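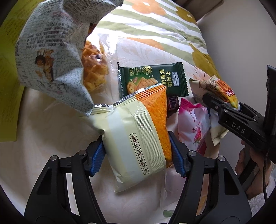
Two hand-held grippers on a snack-packet pick. Blue ribbed pads on the near unit.

Medve hand-held gripper
Two-finger data collection tool for packaged goods
Supplied by Prendov

Overview

The Medve is a two-finger gripper held and worked by a person. It records how the person picks, moves and sets down goods, and the recordings are used to train a robot arm fitted with the same fingers. Most of our customers buy it in the planning year before they buy any arms, to find out which of their goods can be handled with two fingers and what that will cost.

This page covers what is in the kit, what to budget for besides the kit, and how to order. Prices are in US dollars and were last checked in March 2025. They do not include sales tax or freight.

Prices

Medve single kit: $689
Medve second unit, ordered with a single kit: $646
Replacement pad set, four pads: $269

The pad set looks expensive next to the kit. Pads are molded in small batches and each set is matched for thickness, so a worn pair can be swapped without setting the fingers up again. Buyers who plan only for the gripper usually come back for pads in the second budget period and have to get a new approval. We suggest putting at least one set on the first order.

What is in the kit

Gripper body with handle
Left and right finger
One pair of ribbed pads, fitted
Camera mount and camera
Data cable
Hex key for the finger joints
Printed setup card

Not in the kit: a computer, storage drives, the recording software license, and a carrying case. The case is sold separately and fits two units.

Which goods it suits

Flat packets with crimped ends, small pouches, wrapped biscuits, and folded paper bags that are not too full. The ribs on the pads help with thin film, where a smooth pad tends to slide. Loose, overlapping packets on a soft surface are a harder job than the same packets on a hard counter, and we recommend recording both if your robots will meet both. A cloth gives way under the fingers and the operator changes the approach angle without thinking about it. You want that in the data.

Open bags need care. Pick them from the side, low down, and keep the recordings in a separate folder from sealed goods.

Less suitable: glass bottles over a pound, anything wider than the open fingers, and frozen goods with ice on the wrapper. For those, ask us about the wide-finger version, due in July.

One unit or two

A single unit is enough for pick-and-place work with small packets. Buy two if the job needs one hand to steady and the other to lift, or if two operators will share a table. Two units recording together need two free ports on the same computer. A hub will drop frames, so do not use one.

Sindusby, a contract packing company that runs mixed snack boxes, started with one unit and added a second. Their planning lead, Margit Farkas, gave us these notes for other buyers:

"We budgeted for the hardware and forgot the people. The gripper was the small number. Operator hours were the large one, then somebody's time to look through the recordings and throw out the bad ones. I would put the labor line in first and fit the equipment under it. Also buy the products you plan to record. We borrowed stock from the floor and it kept going back before we were done."

Planning your budget

Operator time. New operators need half a day before their recordings are worth keeping. After that, plan for short sessions with breaks. The handle is held closed against a spring, and a tired hand gives slow, uneven grips.

Stock. Wrappers crease and seals weaken with repeated handling. Replace test packets when they no longer look like what comes off your line. Include packs in every language you ship, as printing and colors differ between markets.

Storage. Recordings are large. Get a storage quote before the first session.

Review. Allow one hour of checking for each two hours recorded during the first month. It drops later.

Spares. Pads first, then a cable. The cable hangs beside the handle and takes most of the knocks.

Software

The Medve works with Edodus, our recording and review program, which is licensed per computer and quoted separately. Files can be exported for use in other tools. Customers with their own recording software can have the camera and finger data formats on request.

Care

Wipe pads with a damp cloth. Do not use solvent. Check the screws at the finger joints before each session and tighten by hand only.

Warranty and returns

Twelve months on the body, fingers and camera. Pads and cables are wear parts and are covered for faults on arrival only. Unused kits may be returned within 30 days in the original box.

Ordering

Send the number of units, the delivery address, and a short list of the goods you want to handle. Vilmos Hegedűs in sales will reply with a written quote, valid for 60 days. Purchase orders are accepted from US and Canadian companies. Loan units are available for two weeks against a deposit, and the deposit comes off the price if you buy.

Related items
Replacement pad set
Two-unit carrying case
Edodus license, single computer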